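Shallow basin sinks: clean them daily or am I overdoing it?
Bathroom & Laundry > Cleaning and upkeep

carol_goodall
We swapped our old pedestal sink for one of those shallow rectangular ceramic basins in October, and I love how it looks, but I feel like I'm wiping it all day long. Toothpaste, soap, hair, you name it. The bottom is so flat that nothing wants to go down the drain by itself! My husband says once a week is plenty. I'm at once a day and it still bugs me. What does everybody else do?

gijsm
Once a week here, with a real scrub. Dish soap, soft sponge, rinse, finished. Takes me 5 minutes. I think daily wiping is how people end up hating their bathroom.

Els_VD
Gijs, I bet you have a deep sink. With a shallow one the soap dries in a ring and by the end of the week you need elbow grease. I keep a cloth on a hook and give it one swipe after I brush my teeth at night, and that goes for the kids too (in theory).

gijsm
Nope, shallow, and white too. I just don't look at it that hard, ha.

jeangourlay
I'm with Els. What helped us most was changing the order. Start at the faucet, then the rim, then the bowl, and push everything toward the drain last. I used to do the bowl first and then drip gunk from the faucet base all over it, every single time. Oh, and don't forget the outside edges if yours sits up on a counter. Mine had a gray line all along the front that I didn't notice until my sister did.

carol_goodall
Oh no, I just went and checked the front edge. You're right, it's gross. What are you all using on it? I've got a bottle of Enix spray my neighbor swears by, but it leaves streaks on the faucet.

Karlijn_M
Streaks are usually too much spray. Put it on the cloth instead of the sink and buff the faucet with a dry one after. I switched to Orkari paste for the bowl, a tiny bit on a damp sponge, wait 2 minutes, wipe. Not cheap, but the tub lasts forever.

gijsm
Paste on a glazed basin every day? You'll dull it. Warm water and dish soap, I'm telling you.

Karlijn_M
I didn't say every day! Every couple of weeks. Mine is 6 years old and still shiny — come over and look.

jeangourlay
Careful with dark faucets, though. Ours is matte and I ruined a patch near the base with vinegar. Left it on for 30 minutes like some video told me to. Just soap on those now.

Els_VD
Same color faucet as mine, I think, Jean. Carol, going by what you wrote you have the same shape too.

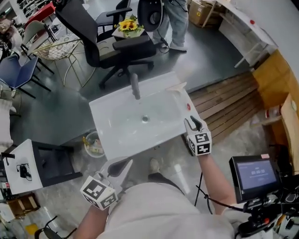

White rectangular basin, dark gray faucet, round silver drain in the middle.

carol_goodall
Yes, that's very close to mine! Same shallow bowl and everything. My drain is further back, which probably doesn't help with the toothpaste.

jeangourlay
Do you pull the drain cover out when you clean? Mine lifts straight up and what was under it, well. Old toothbrush and hot water, hold your nose.

gijsm
OK, that one I agree with. Drain every week, no excuses.

carol_goodall
Mine twists, I think? I'll try it tonight. Going with Els's cloth on a hook for the daily stuff and a proper wash on weekends. Gijs, you can tell my husband he half won.

Karlijn_M
If it won't twist, try a rubber glove for grip. Mine was stuck the first time too.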